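Bedside phones, a thread. We're partway through the rooms at the Ladstead and I keep answering the same questions, so I'm putting the answers in one place.

1/ Coiled handset cords twist because people pick up with one hand and put down with the other. Each call adds a half turn or so. After enough calls the coil doubles back on itself and you get a knot.

2/ Fix: unplug the cord at the base, hold it up by the plug end, let the handset hang and spin. It stops when it's done. Takes under a minute. Don't pull the coils straight, they don't recover.

3/ If it won't hang evenly after that, the coil has been reversed somewhere in the middle. Feed it back over a pencil from the reversal to the nearer end. If that fails, replace it. We keep spares in the Gilow cabinet on the second floor.

4/ The line cord is a separate part. Flat or round, no coil, runs from base to jack. Shinji Okabe asked whether the two are interchangeable. They are not - the handset plug is narrower and will rattle in a line jack.

5/ Check for a dial tone before and after. Then call the front desk and have them read back the room number. We found 2 rooms ringing through as each other on Thursday.

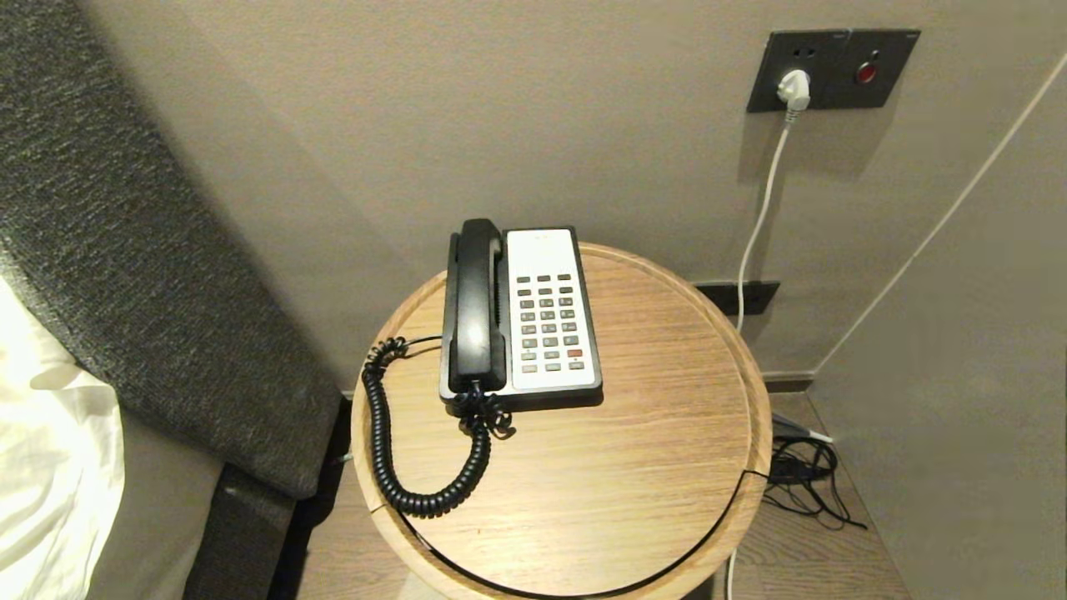 6/ Cord placement matters more than cord length. On these round tables the raised rim keeps things from sliding off, but it also gives the coil somewhere to collect. With the handset on the left, the slack goes down that side toward the front and bunches up below the phone. Push it behind the base once it's untwisted.

7/ Wipe the keypad with a barely damp cloth, never spray. Spray gets under the keys.

8/ Saimi Vainio has the room sheet. Mark cord, tone and readback separately - a single check mark tells me nothing. Next floor after lunch.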